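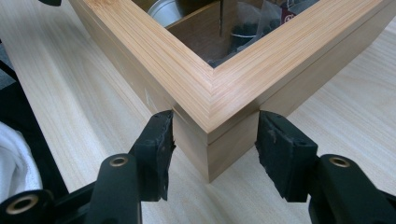 Finger pad upkeep, Rusik gripper, cell 2. Readme for whoever has the cell next. Pads are the first thing to go on this tool, so look at them before you blame the code. Nicks along the front face and ragged edges, like the two up against the corner of the bamboo box, mean swap the pair. Always the pair. One new pad and one old one and the box yaws when you close.

Status
Last edited 23 May 2026, Amparo Chávez
Pads on the tool: worn, replacement set ordered from Romham
Fingers: fine, leave them on
Episodes in this folder: 348 recorded, 321 kept

Swapping pads
Power off at the Flivlow controller, not just the estop.
Open the fingers by hand, slow.
Peel from the tip down. Old glue comes off with a plastic scraper – no metal, it gouges the finger.
Wipe, let dry, press new pad on, clamp 8 minutes.
Don't trim the pad after it's on. Trim first.

Brass inserts
Threaded, set in the black plastic. They hold fine untill somebody drives a screw in crooked. Start every screw with fingers, then the short driver. Spinning insert = part goes in the red bin, print a new one. Do not glue it back, we tried that in May and it let go mid run.

After a swap
Rerun the close offset (quispe_zero, takes 2 passes). Skip it and the width readings are off by the pad thickness difference. Then one slow close on a box corner, a pad each side, below the rim. Both should touch together. If one lands early, redo the zero before touching anything else.

Data notes
The 321 kept are all old pads. Anything after the swap goes in a new folder, dont mix them. Dropped episodes were mostly slip on the lower body – smooth wood, tired pads.
Width column is in mm, closed is 0. Pad condition is typed in by hand so expect gaps.

Todo
Write down pad part number
Spare inserts, bag is nearly out
Ask Amparo where the short driver went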